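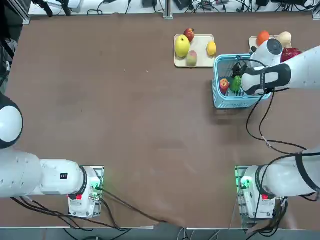 The Tasting Panel

The grippers arrived in two boxes, one the size of a toaster and one the size of a toaster's manual. The big box was from Mivar. The small box was from Restero, and it contained two fingers, four screws, and a card thanking me for my leap of faith.

I had been hired by Flirlow to decide which one the company should buy 244 of. Flirlow packed fruit for people who were sorry. You had forgotten an anniversary, you had backed into a mailbox, you clicked a button, and a basket went out with a ribbon on it. Business was good all year and in December it was alarming.

My instructions were a single page. Fruit goes from tray to basket. Fruit goes from basket to tray. Do this 2000 times with each gripper and write down what happens. Under "what happens" there was a box about as big as a postage stamp.

I started with Mivar, whose fingers closed with great authority. They had one opinion about fruit, and it was that fruit should hold still. Apples agreed with this. Lemons agreed. The first pear agreed so completely that I had to go and get a sponge.

"Is it adjustable?" my manager asked from the doorway. She always asked things from the doorway, so that the question could be over sooner.

"It has a setting called Gentle."

"And?"

"That was Gentle."

She wrote something down. She had a notebook for every project and never, as far as I could tell, opened the same one twice.

Restero's fingers went the other way. They approached an orange as if they'd been told a great deal about it and didn't want to say the wrong thing. They hovered. They closed by a hair, opened by a hair, and closed again. Then, on a good run, up came the orange, a little dazed, and over it went to the basket, where the fingers took so long to let go that I found myself saying "It's fine, you can put it down" out loud in a locked room.

The controller kept score. It was a Shiferaw, bought secondhand, and it had only two ways of describing the world: GRASP OK and GRASP UNCERTAIN. Mivar got OK for everything, including the pear. Restero got UNCERTAIN for everything, including a perfect lift of a pomegranate that I would have put up against any pomegranate lift in the state. I wrote to Shiferaw to ask what the word meant. They wrote back that it meant the grasp was uncertain.

By run 145 I had stopped pretending to be neutral. I cleaned Restero's fingertips with the good wipes. When Mivar was mounted I ate lunch at my desk, and when Restero was mounted I ate at the table and gave it room. I named none of the fruit, because that would have been unprofessional, but there was a peach I looked out for.

The peach was the trouble. Peaches bruise on the inside first, so you don't find out until a day later, at which point you have to go back through the log and work out who did it. I went back through the log. Mivar had handled the peach twice, quickly, OK, OK. Restero had handled it thirty-one times, uncertainly. I cut the peach open. Then I sat for a while with the two halves on a paper towel.

"Well?" said my manager, in the doorway.

"It was loved to death," I said.

She wrote that down too, and I spent the afternoon worrying about which notebook.

The runs went on. I got to know the sound of the wrist turning, and the small cough the relay made before it. I bought fruit every morning at the same store, where the cashier had decided I was on a diet and had begun to encourage me. I filled in the postage stamp. When it was full I turned the page over and used the back, and when that was full I took a clean sheet and wrote "continued" at the top, which nobody at Flirlow had ever done before and which had to be approved.

On run 1701 of the second series, Restero reached into the basket for an apple, hovered, closed, opened, closed, and lifted. No wobble. It crossed to the tray at a decent walking pace and set the apple down next to a lemon and let go right away, like someone who had finally been shown where the light switch was.

The screen said GRASP OK.

I checked the cables. I checked the log. I ran it again with the same apple and got UNCERTAIN, and again, and got UNCERTAIN, and the remaining runs were UNCERTAIN down to the last one.

My report was nine pages. I recommended Restero for the soft fruit and Mivar for the apples and citrus, with a note on pears. My manager read it in the doorway, all of it, leaning on the frame, and asked what the basket people should do about peaches.

I said I'd send a card.

She thought about it, and then she came in and sat down, and asked me how much a card would cost if we ordered in bulk.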